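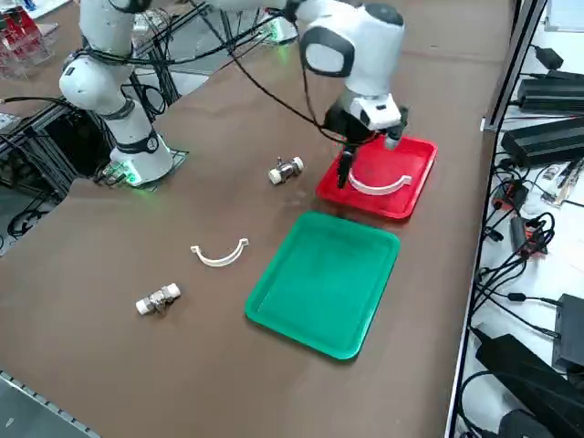 Abraçadeiras de meia-cana: triagem, tabuleiros e um inventário que não batia certo

29 de setembro de 2020
Por Anong Suwannarat

Este site utiliza cookies para melhorar a experiência de navegação. Ao continuar, aceita a nossa política de cookies. Aceitar | Saber mais

O inventário de junho indicava 4,000 abraçadeiras de meia-cana em stock. A contagem física deu 3,338. A diferença não se explica por consumo, porque as saídas estavam todas registadas, e levei parte do verão a perceber de onde vinha. Deixo as notas por escrito, com o método de triagem que passei a usar na bancada, para não ter de o reconstruir no próximo ano.

A peça é simples: um arco semicircular em plástico branco, com uma patilha plana em cada extremidade. O arco assenta sobre o tubo e as patilhas assentam na superfície de fixação. Compro a dois fornecedores, a Werham e a Terkov. As peças são intermutáveis para quase tudo, mas não são iguais. A da Werham tem a parede do arco mais espessa e pouca elasticidade. A da Terkov abre mais antes de marcar e aceita melhor um tubo ligeiramente fora de medida. À vista, misturadas numa caixa, distinguem-se mal. Ao toque distinguem-se bem, desde que se tenha uma de cada na mão.

Foi essa a primeira fonte de erro. Uma parte das peças da Terkov estava arrumada na gaveta de outra referência, com um diâmetro nominal imediatamente acima, e foi contada como tal. A segunda fonte foi mais banal: o saco da Didon, que comprei como sobra de armazém, trazia na etiqueta uma quantidade que nunca confirmei. Introduzi o número da etiqueta na folha e segui em frente. Não volto a fazer isso com sacos abertos.

Método

A triagem faz-se em dois tabuleiros rasos, um vermelho e um verde. O verde é o maior e recebe as peças aprovadas. O vermelho recebe as peças a rever. São tabuleiros de cantos arredondados e rebordo levantado, e o rebordo é o que interessa: um semicírculo pousado de lado balança com qualquer toque na mesa e acaba no chão se não houver nada que o trave. Experimentei antes com tampas de caixas de cartão e o resultado foi mau, porque as patilhas prendiam nas dobras.

A peça deve ficar deitada no tabuleiro. Nessa posição vê-se o perfil completo do arco de uma só vez e qualquer assimetria entre as extremidades salta à vista. De pé, apoiada nas patilhas, a peça esconde precisamente a zona que falha mais, a transição entre o arco e a patilha. É aí que aparece o esbranquiçado de tensão, difícil de ver em plástico branco, e que só se apanha com luz rasante ou passando a unha.

A superfície de trabalho ficou castanha. Usei durante anos uma folha de papel branco por baixo, por hábito de limpeza, e perdia peças em cima dela. Em fundo castanho uma abraçadeira branca fora do tabuleiro encontra-se sem procurar. O mesmo vale para os tabuleiros, e a cor forte ajuda ainda a detetar rebarbas, que aparecem como uma linha clara fora do contorno.

Critérios de rejeição

Vai para o vermelho a peça que cumpra qualquer uma destas condições:

- patilhas fora do mesmo plano, verificadas contra uma superfície lisa;
- rebarba na face interior do arco;
- esbranquiçado na transição;
- abertura entre patilhas diferente da peça-padrão da mesma marca.

O último ponto exige uma peça-padrão por fornecedor. Guardo as minhas num envelope à parte, com a marca escrita por fora, e nunca entram na contagem. Uma peça da Werham comparada com o padrão da Terkov é rejeitada sem motivo, e fiz isso a meio lote antes de dar pelo erro. Foi necessário repetir o trabalho desde o início da caixa.

As rebarbas não implicam eliminação. Uma passagem de lâmina resolve, e a peça segue para o verde. As patilhas empenadas também se recuperam em parte dos casos, com calor moderado e um peso plano por cima até arrefecer. O esbranquiçado é definitivo. A peça pode aguentar meses, mas numa calha de teto não a monto.

Ritmo e interrupções

Não trio mais do que uma caixa por sessão. A partir daí a atenção cai e as patilhas passam a parecer todas planas. Também não deixo o tabuleiro vermelho encher. Com muitas peças sobrepostas, os arcos encaixam uns nos outros e, ao separá-los, criam-se marcas que não existiam. Com 4 sessões por semana o stock inteiro levaria mais tempo do que estou disposta a dar-lhe, pelo que a triagem completa fica reservada às peças destinadas a montagem suspensa. As restantes são contadas e ensacadas sem inspeção individual, com essa indicação na etiqueta.

Quando tenho de parar a meio, as peças ainda não avaliadas ficam fora dos tabuleiros, na mesa, do lado esquerdo. A regra é posicional e não depende de memória nem de apontamentos. O que está na mesa não foi visto. O que está num tabuleiro foi.

Arrumação depois da triagem

As peças aprovadas seguem para as gavetas de um móvel Luo, comprado em segunda mão, cujos separadores tive de cortar porque a largura de origem obrigava a guardar as abraçadeiras em pé. Cada gaveta leva uma só marca e um só diâmetro. A etiqueta tem a referência, a data da contagem e a quantidade contada, e esta última só se escreve depois de fechar o saco. O saco da Didon foi desfeito e as peças distribuídas pelas gavetas correspondentes, com exceção de um pequeno grupo sem marca legível que continua por classificar.

Corrigida a gaveta trocada e abatida a quantidade da etiqueta errada, a folha e a contagem coincidem. Falta repetir o processo nas abraçadeiras duplas, que têm o arco fechado e não assentam bem deitadas. Para essas vou provavelmente precisar de um tabuleiro com o fundo ranhurado. Se alguém usar um modelo com ranhura em V e rebordo alto, agradeço a referência nos comentários.

Artigos recentes

Etiquetas térmicas: o que desbota e o que não desbota
Cortar separadores de gaveta sem estalar o plástico
Tubo rígido e tubo anelado na mesma calha
Folha de stock: colunas que deixei de usar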